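The open house at Cekon started at 10 on Saturday and I still managed to be late, thanks to a parking lot with exactly one entrance. It's a modeling clay workshop on the second floor of the old Jasar building, and the stairs smell like a kindergarten in the best possible way!

Emrys Meredith took our group of 6 through the mixing room first (loud, warm, everyone's glasses fogged up) and then past the color shelves. There are 376 shades on file, and I wanted to touch all of them. I got my hands on 4 before we were moved along – a mustard, two greens and a gray that I'd happily paint my kitchen in.

Then came the white tables, and the pink. Oh, the pink.

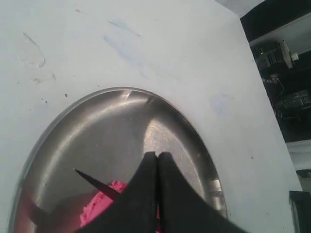
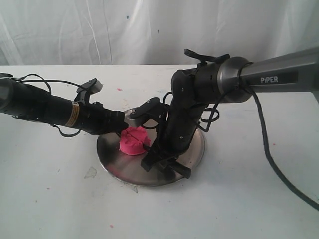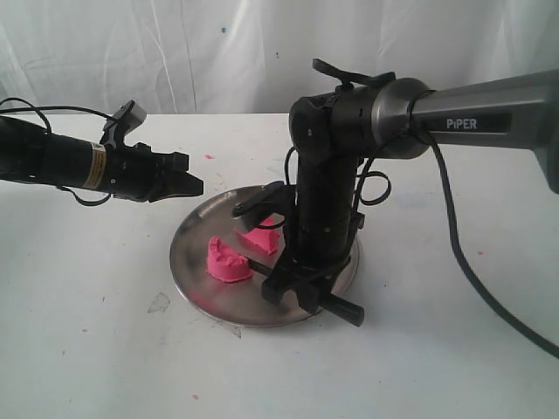

Bright pink on stainless steel, at the white tables.

I'm usually a blue person, but I stood there a good long while. Emrys says pink is the color people ask for most at the counter, and I believe him. It looks fantastic against plain steel.

The shop downstairs was packed, so go there first if you want the small tubs. I came home with two pinks and a Hirvonen rolling pin I absolutely didn't need. Coffee is free, the cinnamon buns aren't, and the elevator was out of order, so ask ahead if stairs are a problem. The next open house is in June.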